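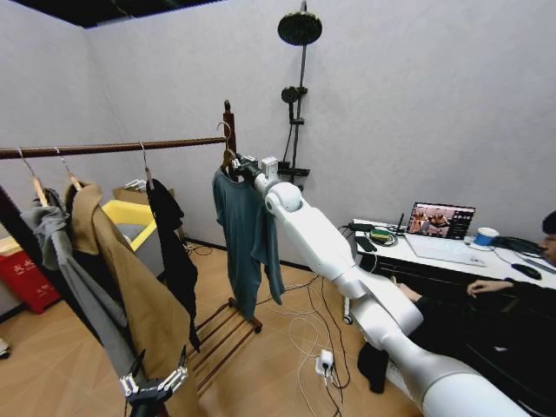
Freestanding rack, wood, one rod. Teal, black, camel coat, gray hooded thing.

Viola Caruso
4 Feb 2022

Thread on freestanding clothes racks, hanger spacing, and why your coat ends up touching the floor. Long. Mute me if you own a closet.

2/ Background: I've lived out of a rack like the one in the photo since August. One rod, wooden posts, slatted shelf at the bottom. No drawers, no doors. I had opinions before. Now I have measurements.

3/ The first measurement is drop, meaning the distance from the rod to whatever is under it. People buy a rack by its width because that's the number in the listing. Width tells you how many garments fit. Drop tells you which ones.

4/ Look at the camel coat. It nearly reaches the floor. A long coat on this type of rack uses all the height there is, and then the bottom shelf is competing with the hem for the same space.

5/ Two fixes. Hang the coat at one end and keep that end of the shelf clear, or buy a taller rack. I do the first. The Zemden rack I tried before this one was shorter and I returned it inside the window.

6/ Order on the rod. I hang long to short, starting from the wall side, so the hems make a slope and I can reach the shelf at the short end without moving anything. Sorting by color looks tidy and makes the shelf useless.

7/ Hooded garments go next to something flat. A hood takes up more rod than the rest of the garment, and two hoods side by side push each other off center. Bunch it behind the hanger neck or let it fall to the back. Either works as long as you pick one.

8/ Spacing. Leave a gap you can get a flat hand into. If you have to pull a sleeve to find out what it belongs to, the rod is full, whatever the listing says.

9/ Gijs Lambrechts asked whether all the hooks should face the same way. Yes, open side to the back wall. You lift and pull toward you in one motion. Mixed directions mean you unhook one and drag its neighbor along.

10/ (He also asked whether I do this at other people's houses. No comment.)

11/ Hangers. I bought a pack of Gurkdale wooden ones, flat profile, metal hook. Fine for shirts. Too thin at the shoulder for a heavy coat, which needs a wider, shaped end or you get a ridge halfway down the sleeve by spring.

12/ Knits are the exception to everything. Hung by the shoulders, a heavy sweater gets longer. How much depends on the yarn and the weight. Mine grew enough that I noticed the cuffs first.

13/ So why is there a sweater on a hanger in the next photo? Short-term storage. A day or two is fine in my experience. A season is where the trouble starts. If it has to hang longer, fold it in half lengthwise and drape it over the bar of the hanger.
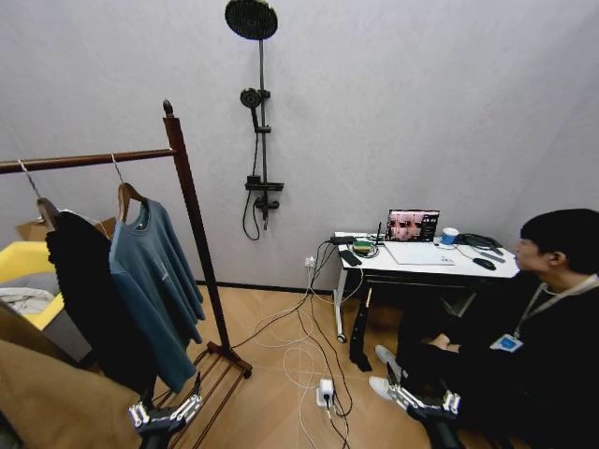 Same rack, knitwear end of the discussion. Black sweater overlapping a blue-gray sweatshirt.

14/ Overlap is worth a post. When one garment covers part of the next, the one behind stops existing. You will wear the front one until it needs washing. I'm not guessing, I kept a tally for 11 weeks and then got tired of the tally.

15/ Sweatshirts with lettering: turn them inside out for washing, right side out for hanging. Check that the shoulder seam sits on the hanger. If the seam has slid forward, the sleeves hang unevenly and the neck starts to pull.

16/ The yellow chair behind the rack. A chair next to a rack is a second rack. Anything you put on the seat "for now" has left the system. I allow one item on the chair at a time, and it has to be gone before bed — mostly it is.

17/ Cardboard boxes are the same problem with a slower clock. A box behind the clothes can't be opened without sliding the clothes, so it doesn't get opened. Label the side that faces the room, in marker, large.

18/ The bottom slats. Shoes do fine there because air gets under them. Small items drop through. Put a tray down or keep to things wider than the gap. Dust collects between the bars and a dry paintbrush gets it out faster than a cloth.

19/ Cables. If you have any running along the floor, route them so they don't pass under the rack's feet. A rack that stands on a cord rocks, and you will blame the joints and overtighten the joints.

20/ On joints: I go around the bolts every few months with a hex key. Snug, then stop. Charbonneau sells a replacement bolt set that fit mine. I needed one bolt. The set has more than one bolt.

21/ Load. I weighed everything I hang in winter on a luggage scale, one piece at a time. The coat was the heaviest by a wide margin. I moved it from mid-rod to next to the post and the visible bend in the rod went away by the next morning.

22/ Question from the replies: do I rotate by season? Twice a year, heavy wool into a zip bag once it's clean and fully dry. Wash first. Stains you can't see in spring show up by fall.

23/ Another one: velvet hangers? Good grip, narrow, you fit more per rod. They also grip when you want the shirt off. I use them for wide necklines and nothing else.

24/ Last one from the replies: is wood better than metal for the rod? Metal slides more easily. Wood is quieter and a waxed rod slides well enough. Furniture paste wax, thin coat, buff it, wait a day before hanging anything pale.

25/ Spreadsheet with the drop measurements for the racks I tried is linked in my profile. Column D is in inches. Column E is the same thing in centimeters for Gijs.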